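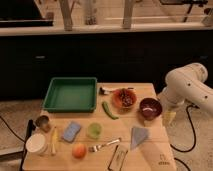 Onetti Teach Kit

The Onetti Teach Kit lets an operator show a robot arm a tabletop task and save the result as a set of demonstrations. It works with most six- and seven-joint arms and is sold with or without a stand.

Two ways to teach

Hand guiding. Press the button on the wrist collar and the arm goes light enough to push with one hand. Joint positions and gripper state are saved while the button is held. Let go and the arm holds where it is.

Remote control. The Petkov hand controller drives the arm from up to 18 feet away over a cable. A trigger opens and closes the gripper, and a thumbwheel sets the speed. Use this mode when hands would block the cameras - which is most of the time with small objects.

You can switch modes between demonstrations but not during one.

Working with a crowded table

Kitchen sorting is a common first job for the kit. Set out the items, start a take, move one item, end the take. Takes can be named, trimmed or thrown out from the Sterari software, and each one is stored with its own camera video. Leave the other objects in place between takes if you want the arm to learn to reach past them.

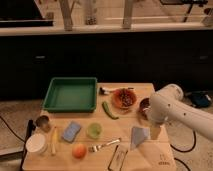 Tabletop setup with tray, bowls and small kitchen items. Arm mounted on the right.

What comes in the box

Wrist collar with button
Petkov hand controller and cable
3 camera clamps (cameras sold separately)
Sterari software, one seat
Foot pedal for start and stop

Specifications

Recording rate: 500 samples per second
Storage: around 19 hours of joint data without video
Controller cable: 18 feet
Power: supplied from the arm's control cabinet

Compatibility

Hakmont arms need the adapter plate, part of the Hakmont bundle. For other makes, send us the flange drawing before you order. The collar does not fit arms with a built-in wrist camera.

Safety

The kit does not replace the arm's own emergency stop. Keep the stop within reach in both modes, and set the speed limit before handing the controller to a new operator.

Ordering

Kits ship on Wednesday. Spare collars and pedals can be added to any order at checkout. Extra software seats are billed by the month.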